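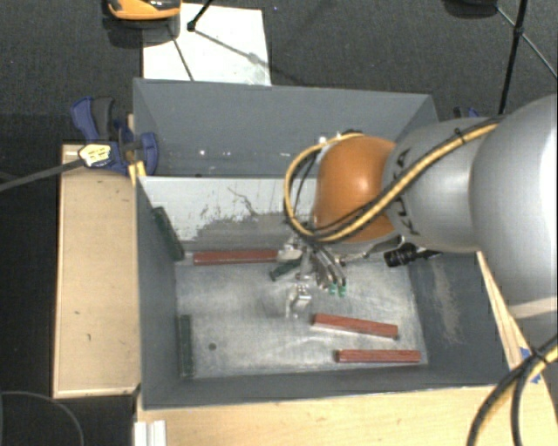 Le bac gris, fond rayé, avec les blocs rouges et verts.

Sujet : Remettre en état un vieux bac gris, on ponce ou on laisse ?

grisaille61
Bonjour à tous ! Je me lance enfin dans le coin rangement de l'atelier et je bute sur ce bac. Les parois sont gris foncé, plutôt hautes, et le fond est d'un gris clair métallique bien éraflé. Ce qui m'embête le plus c'est le panneau intérieur blanchâtre : le haut est pâle, un peu crayeux, et en bas il y a une grosse plaque usée gris foncé aux bords tout déchiquetés (plus une fine rayure sombre qui se ramifie vers le milieu). Je voudrais y garder mes blocs étroits, les rouges et les vert foncé. Vous feriez quoi ? Ponçage complet et peinture, ou je laisse vivre ?

Urnlow
Salut ! Moi je laisse. Un bac, ça sert à jeter des trucs dedans, tu vas repeindre et dans deux mois tu auras les mêmes marques. J'ai fait l'erreur sur le mien, 442 euros de peinture et de matériel pour tout l'atelier, et le fond s'est écaillé avant l'été...

serkum_bricole
Pas d'accord avec Urnlow. Si c'est crayeux en haut, c'est que la couche s'en va, et après tu retrouves de la poudre blanche sur tout ce que tu ranges. Grain fin, un bon coup d'aspirateur, une sous-couche et on n'en parle plus. Le fond par contre, je n'y toucherais pas.

Urnlow
De la poudre, de la poudre... Il a passé le doigt dessus au moins ? Sur une photo, crayeux ça peut être juste la lumière.

grisaille61
J'ai passé le doigt, oui – ça blanchit un peu, mais vraiment un peu. Un chiffon humide et c'était parti. Du coup j'hésite encore plus, merci les gars :)

Sunder
Coucou, et pourquoi pas simplement doubler le panneau ? Une feuille de plastique souple découpée au cutter, collée par-dessus la partie usée, et tu la changes quand elle est morte. Mes blocs sont restés nickel comme ça (les rouges marquent vite, je trouve, les foncés beaucoup moins).

serkum_bricole
La feuille collée, ça se décolle dans les angles, surtout si le support farine. Il faut nettoyer à fond avant, donc autant poncer !

Sunder
La mienne tient depuis septembre, hein. J'avais dégraissé et laissé sécher une nuit, c'est tout.

vasco_704
Question bête : tu ranges tes blocs à plat ou debout ? Chez Vasconcelos, où j'achète les miens, on m'a conseillé à plat, par couleur, avec un morceau de feutre au fond. Ça règle le souci des éraflures et ça fait presque 2 fois moins de bruit quand on en pose un.

grisaille61
À plat, mais pas par couleur, j'avoue que c'est un peu en vrac. Le feutre, j'aime bien l'idée ! Bon, je tente la feuille de Sunder sur la partie usée et du feutre au fond. Si ça se décolle je sors la ponceuse, et serkum aura le droit de se moquer.

serkum_bricole
Je garde le lien de côté ;) Pense à arrondir les coins de ta feuille avant de coller.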